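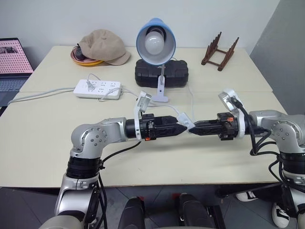 I've been sleeping under the Skuveck wool comforter for nearly 3 months now and I'm still a little giddy about it. I bought it in October, when our bedroom gets drafty and my old polyester one had gone flat in the middle (all the stuffing had moved to the corners, you know how they get).

First thing: the weight. It's heavier than down, but it drapes around your shoulders and stays there, and I don't wake up at 4 a.m. sweaty with one leg out. My husband runs hot and I run cold, and we've finally stopped fighting over the blankets!

The stitching is neat, small squares all over, and the filling hasn't budged. The cotton cover did rustle a bit for the first week. It also smelled faintly of sheep when I opened the bag, so I hung it over the porch rail for an afternoon and that took care of it.

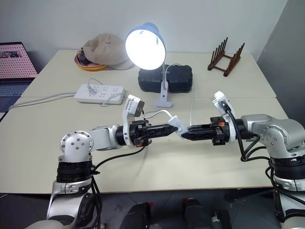 Can you wash it at home? Only if you have a big machine with a wool cycle; mine went through cold with a capful of wool soap, then dried flat over two racks for a day and a half.

I paid 80 dollars more than the Zostell I'd been looking at, which has a nicer color range but felt thin in the store. The corner loops on the Skuveck are a bit stingy, and I had to add longer ties to my duvet cover to reach them. A fifth loop on each long side would be great too.

I've already ordered the lighter summer one for the guest room.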